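Tables that fold, and the man who won't own any other kind

Kosmas Vasilakis eats in his living room. Always has, he says, and the dining room he grew up with was for ironing and for other people's coats.

We talked in July 2024, him on a lunch break, me with a recorder that quit halfway, so some of this is from notes. He rents out folding tables and the stuff that goes on them from a unit on the Clondon road. Vasia, the business is called, after his grandmother. Weddings, name days, funerals, school things. He has 276 tables on the books and would like 300.

"Folks think it's a chair business," he says. "Chairs are easy. The table is what they remember, when it wobbles."

He started with 11. Bought off a church hall that was closing, brown tops, two with bad hinges. That was a January, cold unit, no heater. He fixed the hinges himself and did it wrong the first time. Still has one of those tables, at home, by the back door with boots under it.

What I wanted to know was the home side of it. Because lately half his calls aren't for parties at all. They're from people in small apartments who want one decent table to eat at and put away after. He sells those now, mostly a model called the Seyoum, and he's picky about who gets it.

"I ask them, where's it going to live when it's folded. If they don't know I tell them go home and look. Behind the door, behind the couch, wherever. But know."

Most of them put it in front of the TV. He's fine with that. His wife isn't but he is.

"You got a room, the TV is already there, the couch is already there. Supper goes in the middle. What's wrong with that? You eat, you wipe, you fold it up. Or you don't fold it up. Mine's been standing since spring."

On tops he has opinions. Plain white shows everything, he says, every ring of coffee, and plain dark shows every crumb. Wood look he finds sad. He likes a marble pattern, the louder the better, and the customers who laugh at it in the shop are the ones who come back for a second.

"Pink, orange, all that. You spill on it and it's just more pattern." He laughs at this for a while. "My mother had a green one. You could lose a pea on it."

He doesn't use a tablecloth on a laminate top. Slides around, kids pull it. A damp cloth after every meal and a dry one behind it, and once a week a little dish soap along the edge trim where the grease sits. Never a scouring pad. He said that three times.

The legs get ignored, according to him. People wipe the top for years and never once look under. Dust and crumbs get in the joint where the legs cross, then somebody forces it. He turns his over every couple months on an old blanket and goes round the hinges with a paintbrush, a drop of oil, wipes off the extra. Takes ten minutes. On a tile floor he checks the rubber feet too, a bare metal leg will skate.

And then what goes on it. For everyday he keeps it very simple, steel and plastic, nothing that matters if it drops. He rents out proper china by the crate, a pattern called Ulard, heavy as bricks, and won't have it in his own house.

"One bowl, one plate under the bowl, one spoon, one cup. That's a place setting. The plate under is the part people skip and it's the best part, it catches the drips. And you carry the two together."

Steel he likes because it lasts and stacks. The bowls he bought when he opened are still going. Dents, sure. Plastic cups go cloudy after a hundred washes or so, "100 if you're lucky," and he buys them in bright colors so they dont get left behind on windowsills.

He sets from the back of the table to the front, and he moves the phone first. Whoever's phone. Remotes too. There's a shelf for that, he says, or a pocket, or the couch.

Plates too near the front edge is his other thing. It's how he loses most of his rental stock, somebody's hip goes by and that's it. 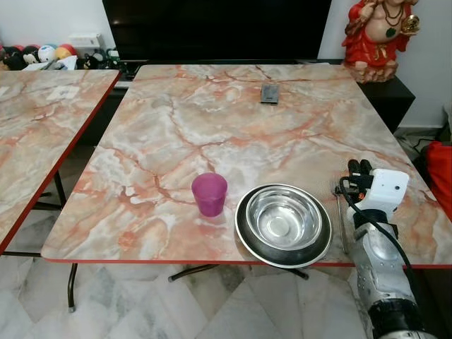 Is one folding table enough for a family, or should they get two?

"Two the same, if there's more than three of you. Same height, same top. You use one all week and the second when people come, and you push the long sides together or you leave it next to the wall for the food. Get them at the same time, the patterns change and then you never match it."

He had to go load a van after that. A christening, forty chairs, which he'd forgotten to put on the sheet and was now cross about. I walked out with him and he kept talking, about clearing up mainly. Cups first, since they tip. Then spoons into the bowls, bowls on the plates, one trip to the sink if you're careful. He doesn't scrape at the table, thinks it's rude even when its only him and the kids.

He wants a bigger unit next year, somewhere with a loading door that goes all the way up. The one he's got sticks at shoulder height. He ducked under it with a table under each arm and shouted back that I should call his sister about the prices, he never remembers the prices.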